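Sorting Bins in the Workshop: What Has Worked for Us

Start with the floor. I mean it! Before you buy a single bin, sweep the whole floor, look at where the dust piles up and where your feet naturally go, and only then decide where the sorting is going to happen. We put ours in the wrong corner the first time and spent a whole November walking sideways past it with boxes in our arms.

The second time we stood in the doorway with a roll of masking tape and marked out the path from the door to the bench, then the path from the bench to the sink. Whatever was left over was fair game for bins. There was less of it than I'd hoped, but everything that went there has stayed there, and I haven't barked a shin on anything in months.

Picking the bins

Get them all the same. I know you have a perfectly good laundry tub and two wine crates and that one lovely basket, and I had them too, but matching bins stack, slide past each other and take the same lid. Open tops for anything you toss into every day, lids for anything seasonal.

Rounded rims are kinder on your forearms when you reach in a lot. Ribbed walls help a big bin keep its shape once it's full, and the only trouble with them is the dirt that settles in the grooves (see the washing part further down).

Color is personal. Unnur Steinarsdóttir has hers in four colors and swears by it. I tried that for a while and kept forgetting what yellow meant, so now mine are one color with a big label on the short end and another on the long side. Write the labels in words your least tidy family member would use. "Shoes" works. "Footwear and accessories" gets you a bin full of extension cords.

And please measure before you order. I ordered 10 bins from Dredus without checking the shelf, and they were wider than the space by the thickness of my thumb. They live in the garage now and they're very happy there.

Setting up the row

Put the bins right up against whatever surface things arrive on. For most people that's a workbench or a folding table, for a few lucky ones a conveyor, and for my sister it's the top of a chest freezer. The bins should sit lower than the surface so you're letting things down into them, and close enough that you don't have to take a step. One step doesn't sound like much, but you'll feel it by the end of a Saturday cleanout!

Keep the surface itself clear. Everything you haven't dealt with waits on one side, and you bring over a little at a time. As soon as the table is heaped up you start shuffling piles, and shuffling piles feels so much like sorting that you can lose an afternoon to it.

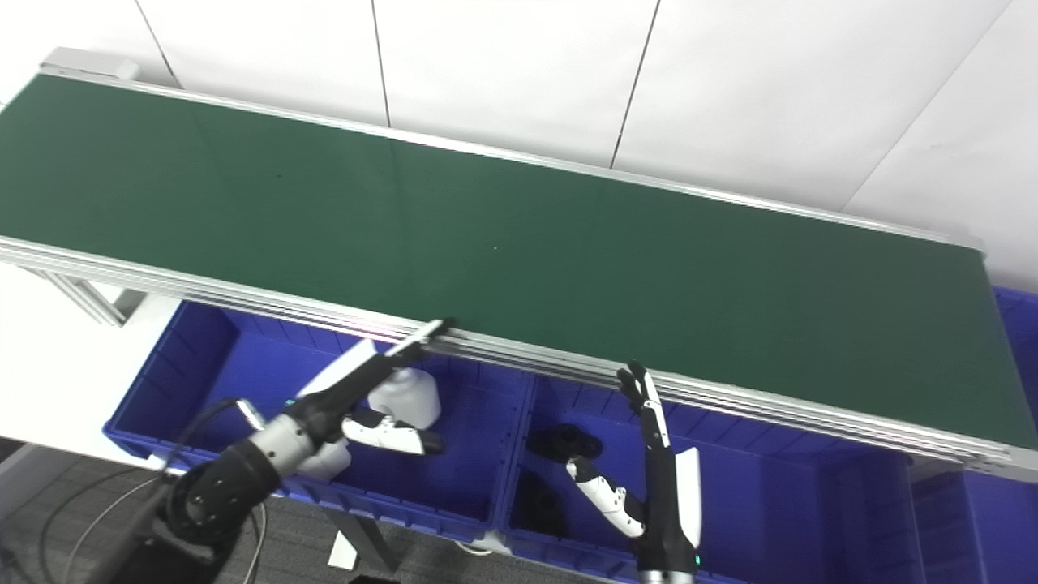

Blue bins side by side along the near side of the belt, with a white bottle standing upright in the left one.

Bottles go in standing up, always, even if the cap feels tight. Caps work loose when they get knocked, and one slow drip of wood oil will find its way into every groove at the bottom of a bin. If a bottle keeps tipping over, wedge it into a corner with a folded rag. A tall yogurt tub works nicely too for the skinny ones.

Shoes and other soft, dark things deserve a bin away from the bottles. Knock the grit off outside first – two good whacks, soles together – and put pairs in together, one heel to the other's toe. Dark things vanish in the bottom of a deep bin, so if the light over your sorting area is weak, clip a lamp to the shelf and point it straight down. I found a glove I'd been missing for ages that way.

What to do with the "don't know" things

You'll have them. A bracket that fits nothing, half a hinge, a key. Give them one bin, the smallest you own, and when it's full you sort it that same day. Mine used to be a big one and it was a museum. Now it's an old Zestier cookie tin and it fills up every few weeks, and going through it takes as long as a cup of coffee.

Tươi Doãn wrote in after my last page on this to say she tapes a slip of paper to each mystery piece with the name of the room it was found in. I've started doing it and it's brilliant! Half the time the room tells you the answer (the piece from under the bathroom sink was, no surprise, a piece of the bathroom sink).

Washing the bins

Twice a year is plenty for bins that hold dry things. Anything with bottles in it gets done more often.

Tip the bin out over an old sheet so the screws and bits don't roll off. Vacuum the corners with the narrow nozzle. Then warm water with a squirt of dish soap, and an old toothbrush run up and down the ribs, top to bottom, all the way around. Rinse, turn it upside down on two scraps of wood so air gets underneath, and leave it overnight.

For sticky label residue, rub in a little cooking oil with your finger, give it ten minutes, then wipe and wash with soap. Don't use a scraper on plastic. I've ruined two rims that way, and a scratched rim catches on sweater sleeves forever.

If you've had an oily spill, sprinkle baking soda on it first and let it sit until it clumps. Brush that out into the trash and carry on as above. A bin that still smells after washing can stand out in the sun for an afternoon, but bring it back in before evening, as long days outdoors make some plastics brittle.

Smooth surfaces and metal rails

Wipe a work surface at the end of each session, even if it looks fine. A damp microfiber cloth does it. If your bench has an aluminum edge or rail with grooves in it, those grooves collect sawdust and crumbs like nothing else, and a cloth just packs it down harder. Run a wooden skewer along each groove first, or a dry paintbrush with the bristles cut short, then vacuum.

Fine scuffs on bare aluminum come up well with 400 grit paper used wet, very lightly, always in the direction of the grain. Try it on the underside first! And skip it altogether on anything with a colored coating.

White wall panels behind a bench show every fingerprint. I use a melamine sponge with barely any pressure, and an old toothbrush for the seams. Go over it with plain water after and dry it with a towel so you don't get streaks.

Keeping it going

I do a quick reset on Wednesday evenings. Bins pushed back in line, surface wiped, the cookie tin checked. That's all. It used to be a weekend job, and I used to dread it and put it off until the row had turned into one long heap.

My other rule is that a bin gets emptied when it's level with the rim. Once things stick up above it they start sliding into the neighbor, and then you're sorting the same stuff again. I drew a line on the inside of mine in grease pencil, a hand's width from the top, and the kids treat it like a game to see who spots a bin that's over.

A few odds and ends that didn't fit anywhere else:

Felt pads on the bottom of a bin will let it slide on a wood floor without marks. On concrete they're shredded in a week, so use a scrap of old carpet, pile side down.

Heavy things go in the bin nearest the door.

If you like liners, a flattened cardboard box cut to fit is better than a trash bag, which bunches up and swallows small parts.

Never store batteries loose with metal bits. Tape over the ends and give them their own jar.

Clothespins make very good label holders on a rounded rim, and you can swap the card in two seconds when the bin changes jobs.

Next time I'm doing drawers, and I've already had several letters on the subject of the drawer with the takeout menus in it, so do send yours along too – I'd love to hear how you divide them up.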